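Melden Timber Worktops: Care and Fitting FAQ

How long should the worktop rest before fitting?
Leave it flat in the room for 2 days, off the floor on battens, with air reaching both faces. Do not stand it against a wall or near a radiator.

Which oil is supplied?
Kustari hard oil, matt. The tin covers both faces and all edges of one worktop up to 3000 mm long. Longer pieces need a second tin.

How many coats are needed before use?
Three on the top face and two underneath. Cut-outs for sinks and hobs take an extra coat on the end grain.

Can I use a coloured oil?
Yes, but test it on the offcut first. Colours cannot be fully sanded out of open grain.

Can I screw straight through the cabinet rail?
No. Use the slotted brackets in the fixing pack. The timber moves across its width with the seasons, and round holes will hold it too tightly and may cause splits.

Is the worktop safe next to a dishwasher?
Fit the foil vapour barrier to the underside, with an overlap past each side of the appliance. Damage caused by steam is not covered if the barrier is missing.

How do I remove a dark ring?
Sand the area lightly along the grain with 180 grit, wipe clean and re-oil. Rings left by iron pans may need oxalic acid. Follow the maker's safety sheet.

How often should I re-oil?
Every three months in the first year, then when water no longer beads on the surface.

Who do I contact about a damaged delivery?
Write to Mavis Obi in customer service within 11 days, quoting the order number and the batch code stamped on the underside.

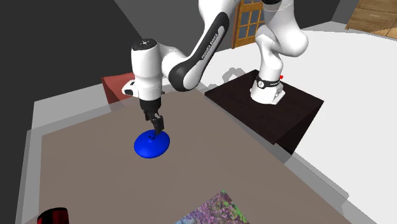
Keep the batch label until fitting is complete. Replacement boards are matched from it.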